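Can a machine tidy a bedroom yet? A talk with a home robotics engineer at Kevetti

15 Jan 2022

Ask the lead engineer on Kevetti's household project what she would like a machine to do in her own home and the answer comes before the question is finished. "Pick up! Just pick up. I don't need it to cook me dinner. I need it to deal with the cups."

We met at the company's small office in Tumen, where she has spent six years on what the team calls the loose object problem. She came to it from factory work, where every part shows up in the same place and facing the same way. Homes do the opposite, she says, and that is why she loves them.

"In a plant you can bolt everything down. You know the height of the table to a hair. Then you go into somebody's bedroom and there's a duvet, and on the duvet there's a can and a paper cup and a plastic jar, all of them lying on their sides, and every one of those wants a different touch. I could talk about that for an hour. I have talked about that for an hour, ask my family."

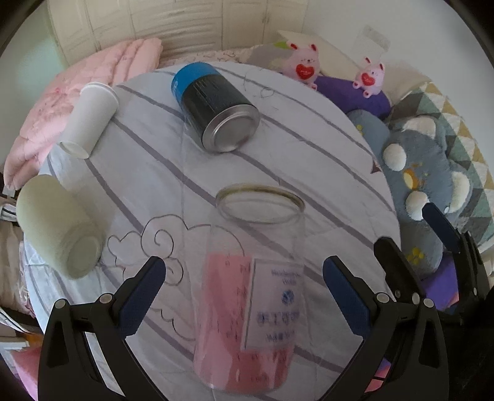 Clear plastic is still the one that makes her groan. A depth sensor tends to look straight through it and report whatever is on the other side, so the machine believes it is reaching for cloth. Labels help, because a printed sheet gives the sensor something solid to find. "Then it grabs the label end every time, even when the other end would be easier. You have to show it lots of jars, lots of ways round."

The soft surface makes things harder again. Push a jar on a hard counter and it rolls in a way you can work out. Push it on bedding and it may roll, or sink into a fold, or take the fold along with it. People correct for this without thinking. "Watch your own hand next time. You come in a bit low, the blanket gives, you close your fingers anyway. That's a lovely piece of control and you learned it before you could talk."

So how good are the machines now? She is happy to give numbers as long as they come with the conditions attached. In December the team ran its standard pick-up test, with one object at a time on a firm table in good light, and the arm got it 93 times out of a hundred. On a bed, with several things close together, it did much worse, and she won't quote a figure until they have run it more. "The table number is real and I'm proud of it. It's also a table."

Speed is the other weak spot. Clearing 10 things from a bed takes her arm long enough that she can go and make tea. She shrugs at this. "If it works while I'm out, who cares? A dishwasher is slow. I'd still marry mine."

She likes to bring up 1901, the year on an old carpet-cleaner advertisement pinned over her desk. It shows a machine the size of a cart, with a hose going in through a window. "It's huge, it's silly, and it's completely right. The job was worth doing by machine. They just had to get it in the door."

On shop floors she thinks the wait will be shorter. Saltero, a packing firm that has been trying Kevetti's software, uses it to sort mixed returns into bins. The items are every bit as odd as the ones at home, but the bins stay put, the lamps stay on and there is always a person close by to free a jam. "That last part matters so much. In a home, if it drops the jar behind the bed, you have a robot staring at a wall."

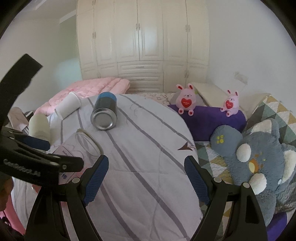

Cups, a can and a clear jar on a striped cloth, with the gripper jaws open.

What surprised her most was how much of tidying is deciding. A cup on its side is probably empty. A stuffed rabbit on a pillow probably belongs there. A sheet of paper on the floor could be trash or could be somebody's homework. "The fingers are getting good. Knowing what to leave alone, that's where I want to spend the next few years – and I can't wait, it's such a fun question."

For now her team is keeping to a short list of chores: cups to the kitchen, cans to recycling, toys back on the bed. Laundry comes later. The next round of tests moves to the apartment Kevetti rents on Todorova, where the light is poor and the bed is very soft. She picked the mattress herself.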